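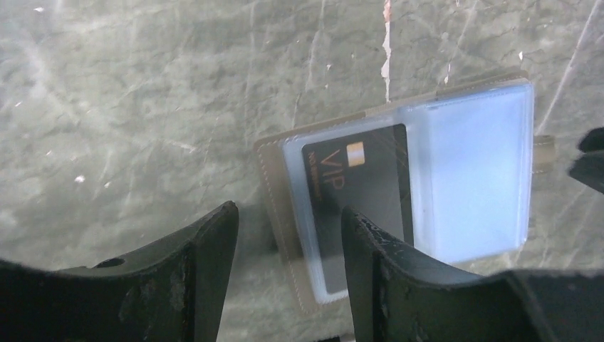 Firkent Robotics Club, student data group

Nalesus Card Holder Set, README

Contents of this file: what the data is, how we recorded it, how the folders are named, known problems, terms of use.

1. What it is

Nalesus is a set of short manipulation episodes made by the students of our club for the Triltness student competition. The task in the competition is called "pocket items". The robot has to pick up a flat, soft thing from a table, hold it, and put a card in it or take a card out. We chose card holders and wallets, because every student can bring one from home and they are more difficult than blocks.

The set has 889 episodes. Each episode is at most 30 seconds long. We cut the longer ones and did not keep the rest.

2. Recording

All episodes are teleoperated. One student drives the arms, a second student resets the table and writes the label. We change places after each block of recording, so the style of driving is different between blocks. Please take this into account if you train on one block only.

The views in this README come from the wrist cameras. The images are saved as they arrive, without color correction.
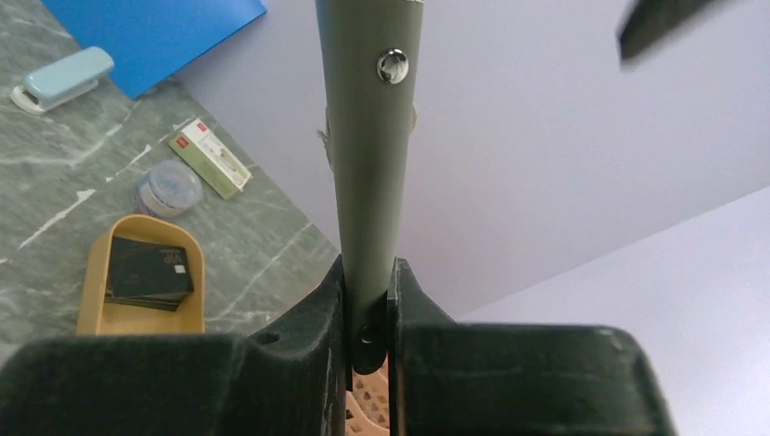 Wrist view, tube held upright in the gripper. Tray with VIP cards on the left.

The tabletop is gray with a marble pattern. Other small items stay on it in many episodes, for example a stapler, a folder and a small box. They are not labeled. If your method needs a clean table, use the list "clean.txt", which has 120 episodes.

3. Folders and labels

There are 7 folders, one for each block. Inside a folder every episode has the video files, the joint positions and a text file with one line of instruction. The instruction was written before the episode was recorded, and we did not correct it later. The label "done" or "not done" was given by the student at the table.

Words used in the labels:
holder: a flat holder with clear sleeves
wallet: anything that folds and is held by the fold
card: any card, the color is written before it
tube: the green tube

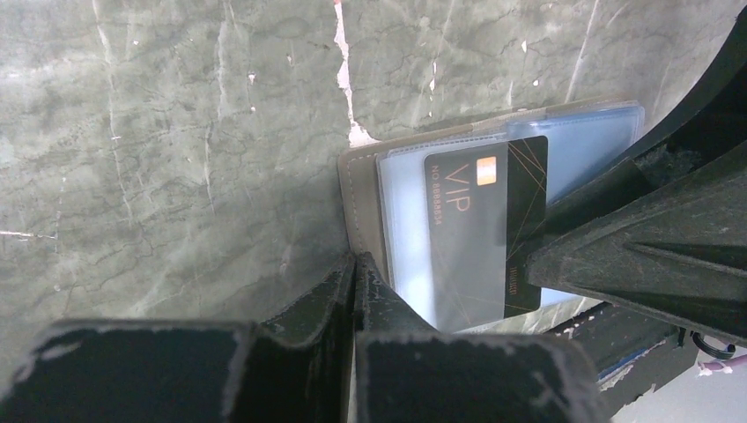
Open holder with a VIP card in it, label "holder, black card".

4. Known problems

The clear plastic reflects light. Depth is not reliable on the sleeves, and we recommend that you do not use it there.

The table has scratches and white marks. A model can learn them as landmarks. Vilela, our baseline policy, did this in the first version, and it became worse when we turned the table. We now crop the image at random during training, and it helps a little.

In some episodes the fingers hide the lower part of the card. We kept these episodes.

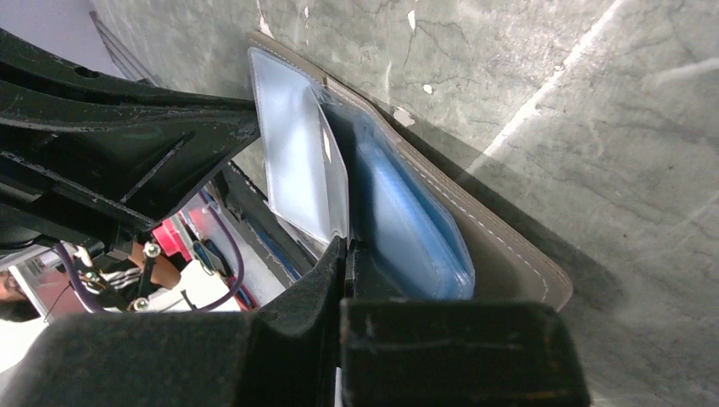 Wallet held at its lower end, blue card beside the clear window.

The words "holder" and "wallet" were mixed by us in the first two folders. We will repair this in the next version, planned for November.

5. Terms of use

You can use the set for study, for classes and for other student competitions. Please write the name Nalesus and the name of our club in your report. If you find a wrong label, send us the folder name and the episode number, and we will add it to "errors.txt".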